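**Depth/segmentation falling over on the speckled wall in the bedroom sim**

**drarside_shanti** — September 8, 2024

Hi all, me again. I'm running the Sturker planner in the bedroom scene and the perception side is driving me up the wall. The job is simple: find the laptop on the dresser, plan an approach, stay clear of the lamp. The laptop mask is lovely on some runs, then on others it leaks straight into the background and the planner decides there's an obstacle filling half the room. Seed 204 is the worst. Same start pose every time.
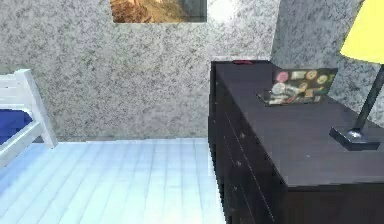

*Dresser view, laptop lid facing us, lamp on the right.*

I've already turned the mask threshold down and it made things worse — more bits of wall, fewer bits of laptop.

**ashokp**

It'll be the stickers. Your lid is a load of little coloured blobs and the wall is a load of little grey ones, so the segmenter has no clean outline to hold on to. Swap in a plain lid and see if it calms down.

**drarside_shanti**

Tried that last night! Plain lid, 50 runs, and the leak is still there. Less often, I'll give you that.

**piret_z**

I don't agree with Ashok on this one. I'd look at the feature matcher before you touch any more assets. Have you got a view without the laptop in it?

**drarside_shanti**

I do, this one's over by the bed:
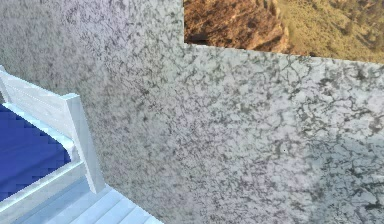

The matcher gets 302 points in this view and throws out all but 108 after the geometry check, which seems awful to me. I drew the survivors on top and a good few of them are up on that hillside past the top edge of the wall, so it's treating the backdrop as proper structure. No wonder the pose drifts!

**piret_z**

There you go then. The backdrop is a flat picture, so it won't shift the way real distance would when you move the camera. Mask it out before matching.

**ashokp**

Fine, mask it, but that doesn't explain the dresser view. I still say texture.

**dinesh_j**

Could be both? We had something similar at Closgate. Changing the wall to plain paint fixed the mask, and the pose only came good once the sky was masked as well. I'd do them one at a time or you won't know which did what.

**drarside_shanti**

Backdrop mask first, then paint. Running seed 204 again now, will post the numbers when it's done.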